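# Der Umschlag für Geltham

Im November roch das Büro der Schülerzeitung nach Heizung und nach nassen Jacken. Ich war damals im letzten Schuljahr in Geltham, und man hatte mir das Jahrbuch gegeben, weil ich eine saubere Handschrift habe. Den Verkauf sollte ich auch machen. Von Verkauf verstand ich nichts.

Die Druckerei hieß Stolent und lag in Sullutden, zwei Stunden mit dem Bus. Sie schickte uns ein Formular mit vielen leeren Feldern. Wie viele Exemplare, welcher Preis, bis wann gilt der Preis. Ich füllte es mit Bleistift aus und radierte so oft, dass das Papier bei dem Preis dünn wurde.

Meine Vorgängerin hatte 500 Bücher bestellt. Im Schrank hinter der Tür standen noch 218 davon, in Folie, mit dem Gesicht zur Wand. Ich habe sie jeden Tag gesehen, wenn ich meinen Mantel aufhängte. Ein Buch, das niemand gekauft hat, ist sehr schwer. Ich habe sie einmal alle auf die andere Seite getragen und danach zwei Tage die Arme nicht heben können.

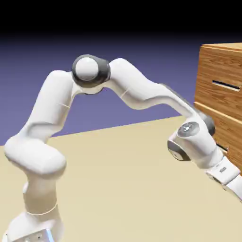

Wie viele Bücher soll eine Schule bestellen, wenn sie die Zahl der Käufer noch nicht kennt?

Man bestellt so viele, wie am letzten Tag des günstigen Preises bezahlt sind, und dazu 10 für die Vergesslichen.

So stand es auf einem Zettel, der im alten Kassenbuch lag. Die Schrift kannte ich nicht. Auf der Rückseite stand nur ein Wort, Abernathy, und ich wusste nicht, ob das eine Straße war oder ein Hund.

Ich schrieb den Satz auf ein großes Blatt und hängte es neben die Mensa. Darunter schrieb ich den letzten Tag und den Preis. In der ersten Woche kamen drei Leute. In der zweiten kam eine Mutter, die für ihre beiden Söhne zahlte und fragte, ob man die Namen in Gold haben könne. Ich sagte, ich müsse in Sullutden fragen. Man konnte, aber es kostete extra, und sie nahm es trotzdem.

Am letzten Nachmittag stand die Schlange bis zur Treppe. Ich hatte kein Wechselgeld mehr und gab den Kleinen Zettel mit meiner Unterschrift. Um sechs Uhr schloss ich die Kasse und zählte. Es waren 1.859, nicht Bücher natürlich, sondern das Geld, und ich zählte es noch einmal, denn beim ersten Mal hatte ich einen Knopf mitgerechnet.

Dann nahm ich das Formular und schrieb die Menge mit Kugelschreiber in das Feld. Der letzte Bus nach Sullutden war schon weg. Ich steckte den Umschlag in die Manteltasche und machte das Licht aus.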